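Long Live the Understudy

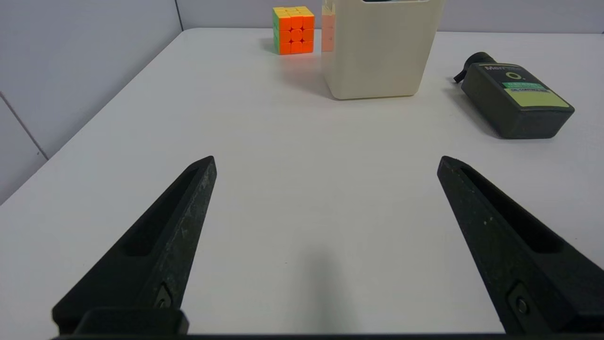 Black fingers, white tabletop.

There are eight ways to take a throne in Sketcombe, Benjamín Zapata's comic about a moon run by its own middle managers, and seven of them involve soup. The eighth is mind control, and it goes badly for everybody.

Zapata draws the series from a spare bedroom in Cáceres. Issue 23, out in May from Grakomport, gives us Nokesine, a telepathic deputy who persuades her boss to resign, then to apologize, then to walk into the sea. The moon has no sea. He is still walking, 133 pages later, and has picked up a following.

"I wanted a villain who wins on page one and then has to do the paperwork," Zapata says.

She does a lot of it. Up to 800 minds report to her by the end, all complaining about parking, and she can't switch them off without losing her own train of thought. Her rival, a man whose only power is remembering birthdays, has started baking.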